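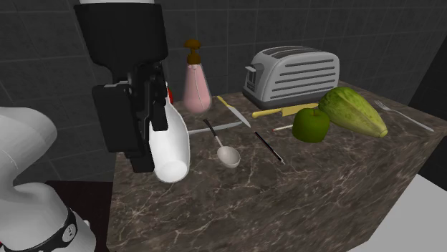

Evening cookery course, week 4: stocks and simple soups

Hello again! Last time we ran out of minutes before I got to stock, so I've put my notes down properly and you can read them before we start at 7 pm. Bring an apron and a tub with a lid, the big sort if you have one.

Stock first. I make mine with leeks, carrots, celery, a bay leaf and whatever parsley stalks are left over from the week. For a class-sized pan we use 298 g of carrots (yes, I weighed them, it was three fat ones) and the same again of leek. Don't peel the carrots, just scrub them. Leeks want slitting down the middle and a good rinse, as grit hides in the green part.

Put everything in cold water and bring it up slowly. You want a lazy bubble now and then, no more. Mine gets 45 minutes. I used to leave it for hours and it went dull and a bit cabbagey, so please learn from me! Salt goes in later, when you know what the stock is for.

Now the soup. We're doing the barley one from the Plerkitell booklet, page 109, with my changes:

- 186 g pearl barley, rinsed
- 100 g butter (the booklet says less, I disagree)
- two onions, chopped small
- stock from above, strained
- a spoonful of mustard, stirred in at the end

Soften the onions in half the butter with the lid on. This takes longer than you think, a good quarter of an hour, and they shouldn't brown. Tip in the barley, stir it about until it's shiny, then add the stock a few ladles at a time. When the barley is tender but still has some chew, beat in the rest of the butter and the mustard. Taste, salt, taste again.

It thickens a lot overnight (mine stood up on its own once), so loosen it with water when you reheat it.

For next week: make the stock once at home, with one vegetable swapped, and jot down what changed. Fennel is lovely, beetroot is brave. Avoid sprouts. We'll be on flatbreads, so I'll need you to bring a rolling pin and some plain yoghurt.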